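Comparing Two Grippers on the Tabletop Station

The tabletop station has been in regular use since June, and the comparison of the two grippers has now reached a point at which a written account is appropriate. I have kept this blog as a record of equipment decisions made in our small laboratory, and readers who followed the earlier entries on controllers will find the same approach applied in this one.

Two candidates were under consideration. The first is the Senum, a compact parallel gripper with short fingers. The second is the Mengal, which has a longer stroke and a softer finger pad. Both were driven by the same Wukitz controller, and both were given the same tasks: picking up a cup by its wall, lifting a bowl by its rim, and retrieving very small pieces from a shallow tray.

Each gripper completed 103 attempts with the cups and bowls before any adjustment was made. The Senum lost its hold on 2 of these. The Mengal lost its hold more often, mainly on bowls, where the pad folded over the rim and released as the arm rose. My colleague Wumpini Dramani proposed lowering the closing speed, and the results improved at once, although each pick then took noticeably longer.

Small pieces presented a different problem. Neither gripper is intended for objects of this size, and I had expected both to perform poorly. The Mengal was able to lift small pieces in 59 attempts out of the series. The Senum did less well, as its fingertips meet on a narrow line and tend to push the pieces aside before closing. Obaidul Sultana has since filed a shallow groove into a spare pair of Senum fingertips, and these will be tested separately.

Containers with raised sides required the most care. A tin box leaves little room for the fingers to open, and the approach must be nearly vertical. We now bring the gripper to a point directly over the box, pause, and descend at the lowest speed the controller permits. The cables also need enough slack at this stage - too little and they pull on the wrist, too much and they trail over the objects.

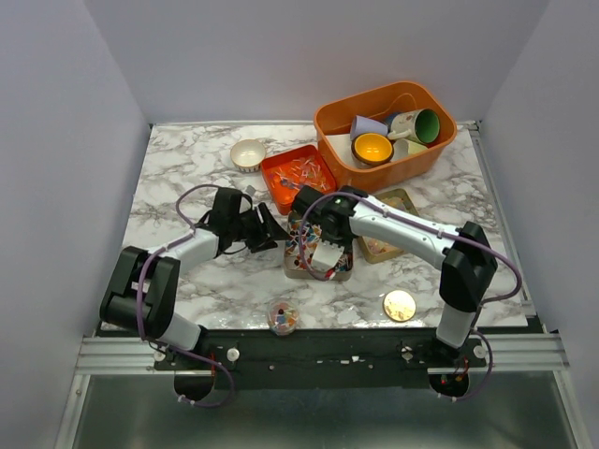
Settings Retained for the Next Series

The following settings will remain in place until further notice.

Closing speed: reduced for the Mengal, unchanged for the Senum.

Approach to the tin box: vertical, with a pause before descent.

Software: the Niltutora logging package, with one log per attempt.

The next series will consist of 1000 picks for each gripper, divided equally between cups, bowls and small pieces as far as the number allows. I do not intend to change the fingertips during the series, even if wear becomes apparent, as the rate of wear is one of the matters we wish to establish. Replacement pads for the Mengal have been ordered and should arrive before the work begins.

Readers who have used either gripper with thin-walled cups are invited to leave a comment, particularly on the closing force they selected.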